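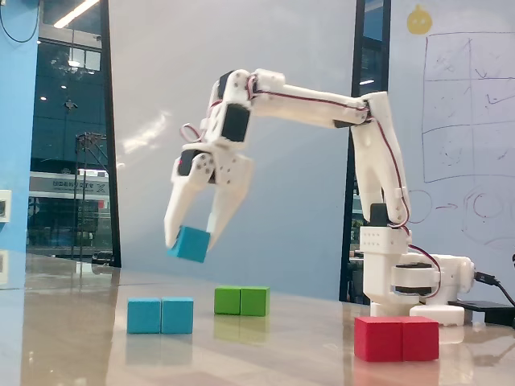 Meltix boot and package logs

Version 3, November

Summary

A collection of boot logs and package manager logs from desktop and server machines running Meltix, a small Linux distribution. The logs were gathered in Bresthorpe from machines on one internal network. The collection is meant for people writing log parsers, testing boot-time tools or studying how package upgrades fail.

It holds 2,127 log files from 263 machines. Of those machines, 224 ran the desktop edition and the rest ran the server edition.

Contents

boot/ One file per recorded boot, plain text, UTF-8.
pkg/ One file per package manager run, plain text, UTF-8.
index.tsv One line per log file, tab-separated, with a header line.
machines.tsv One line per machine, tab-separated, with a header line.
errata.txt Known faults in single files.
CHANGES Differences between versions of the collection.

File names in boot/ and pkg/ are made up of the machine number, a hyphen, and a sequence number. Sequence numbers count upwards from 1 for each machine and are shared between the two directories, so a gap in boot/ is normal. A sequence number missing from both directories means a file was withdrawn, and errata.txt says why.

Fields in index.tsv

file Path relative to the top directory.
machine Machine number, matching machines.tsv.
kind Either boot or pkg.
kernel Kernel release string as printed by uname -r.
edition Either desktop or server.
result One of ok, fail, partial, unknown.
lines Number of lines in the file, not counting a final line with no newline.

Fields in machines.tsv

machine Machine number.
edition Either desktop or server.
arch Processor type as the kernel reports it.
disk One of ssd, hdd, mixed.
init Init system in use when the machine was first logged.

The init field is not updated if the init system was later changed. Check the boot log itself if this matters to you.

How the logs were gathered

Logs were copied by Drerner, a small shell program that runs once after each boot and once after each package manager run. Drerner waits until the log has stopped growing, copies it to a spool directory, and sends the spool to a central host at the next chance. If the machine is turned off before the copy is made, the log is lost. Very short sessions are therefore missing more often than long ones.

No log was edited on the machine it came from. All cleaning was done on the central host.

Users could switch Drerner off at any time. Files from machines where it was switched off and later switched on again are kept, and the sequence numbers simply carry on.

Cleaning

The following were replaced with fixed strings:

Host names became HOST.
User names and home directory names became USER.
IPv4 and IPv6 addresses became ADDR, except for loopback addresses, which were left alone.
Hardware addresses became HWADDR.
Disk serial numbers and filesystem UUIDs became ID.

Within one file, two different host names both become HOST. The link between them is gone and cannot be rebuilt. We looked at numbered strings (HOST1, HOST2) for version 2 and dropped the idea, as the numbering changed whenever the cleaning rules did.

Time stamps in boot/ are seconds since the kernel started. Time stamps in pkg/ were wall clock times and have been shifted by a fixed amount for each machine. Intervals inside a machine's logs can be trusted. Comparisons between machines cannot.

Result labels

The result field was set by rule. A boot is ok if the default target or runlevel was reached with no failed unit or service. It is partial if the target was reached but something failed on the way. It is fail if the target was not reached. A package run is ok if the exit status was 0, partial if the transaction finished but a post-install script returned an error, and fail otherwise. Files that fit none of these are marked unknown.

A sample of 100 files was then read by hand to test the rules. The disagreements all lay between ok and partial, mostly where a service failed once and was restarted by the init system. The rules were left as they were. Anyone who needs a strict reading of partial should search for restart messages in files marked ok.

Known problems

Kernel messages may be out of order by a line or two on machines with many cores. Sort on the time stamp if order matters.

Some older machines have a ring buffer too small to hold a full boot. Their files start part of the way through, with no marker.

Graphics driver warnings make up a large share of the desktop logs. Most are harmless, and a model trained on raw line counts will learn them first.

Package logs from before the change of mirror contain many download timeouts. They are network faults and say little about the packages.

Server machines are few and are mostly alike in hardware. Do not draw conclusions about servers in general from them.

Reading the files

The Mets toolkit reads the collection directly:

mets load ./meltix-logs
mets list --kind boot --result fail
mets show boot/14-3

Mets is not required. Every file can be read with grep, awk or any text editor. Fields in the two .tsv files never contain tabs or newlines, so there is no quoting to deal with.

Changes in version 3

Added the disk field to machines.tsv.
Removed duplicate files caused by Drerner sending the same spool twice.
Corrected the lines field for files with no final newline.
Cleaned hardware addresses written with hyphens, which earlier versions missed. Please delete copies of versions 1 and 2.

Licence

The index files and this README may be copied and changed freely, provided the source is named. The logs may be used for research and for testing software. Do not try to identify machines or users from them.

Reporting faults

Send the file path, the line number and a short note on what is wrong. Faults in single files go into errata.txt as they are confirmed. The files themselves are only changed at the next version.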